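Akitz Soil Nitrate Meter, second version: two seasons in

Price paid: $449, with the probe, a pouch of test strips, and a carrying case that doesn't close right

I farm sweet corn and winter squash on ground that goes from silt loam to near gravel in one pass of the tractor, so I have wanted a quick nitrate number for years. The lab I use is good but slow. By the time a report comes back, the corn has usually made the decision for me. Akitz says its handheld meter gives a reading "lab-close" in ten minutes. I've heard that kind of thing before.

The routine is simple enough. You pull your cores, mix them in a bucket, shake a scoop of soil with the extracting solution, let it settle, and dip the probe. The settling is where the ten minutes goes out the window. On the gravelly end it clears fast. On the heavier ground I was still looking at chocolate milk when I'd finished my sandwich, and a cloudy sample reads low. The manual gives this one line, in the back, next to the battery warranty.

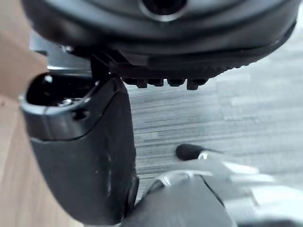
Neema Koech wrote in to disagree with me on the cloudy samples: she runs hers through a coffee filter first, gets a clear liquid every time, and thinks I'm blaming the meter for my own impatience. Fair point on the filter. I tried it and it does help. But if a coffee filter is part of the method, Akitz should put one in the box and say so.

Now the numbers. I split samples with the lab all through the first season. On the light ground the meter tracked well enough that I'd sidedress by it. On the silt loam it came in under the lab more often than not, which is the expensive direction to be wrong in. You see a low reading, you put on nitrogen you didn't need, and some of it ends up in the ditch. Calibrating before every batch narrowed the gap. It didn't close it.

The meter also knows nothing about ammonium, and the sales sheet is awfully quiet on that. If you spread urea last week and test today, a good part of what you paid for won't show up yet. Parvaneh Sadeghi raised this at a growers' meeting and the Akitz rep said to "wait and retest." Wait how long? In what kind of weather? He moved on to the phone app.

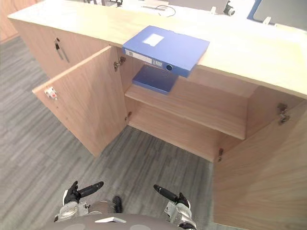
Stirstead, September — Second season update. The probe tip went bad in the middle of squash. Readings wandered up and down in the same cup, and a fresh calibration held for maybe three dips. Akitz replaced the tip under warranty with no argument, I'll give them that, but the new one took long enough to arrive that I was mailing samples to the lab again.

Trevor MacPherson has the older Heitmann meter, the ugly one with the knob. We ran both on the same bucket of soil. His was slower to settle on a number and gave nearly the same number each time. Mine was fast and gave me a choice.

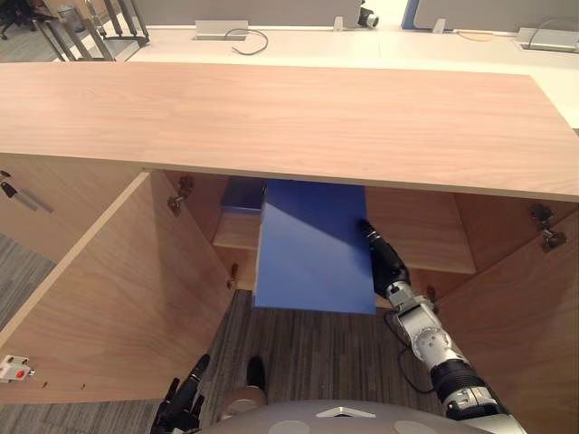

Recordkeeping is the other half of owning one of these, and the app is the weakest piece of the whole package. It stores a reading with a date and a field name, with no place for sample depth, soil moisture, or what was spread and when. Exporting gives you a file my spreadsheet opens as one long column. I went back to paper, one big blue binder like the one in the photo, and I can find any field in it faster than the phone can find a signal. Write down the depth. A twelve-inch core and a shallow one from the same row are two different stories.

Would I buy it again? On sandy or gravelly ground, with a coffee filter and a spare tip in the drawer, probably. On heavy soil I'd keep paying the lab and use the meter only to compare one end of a field with the other — it does that fairly well. I would not set a rate by it. Strips keep poorly once the pouch is open, so buy small.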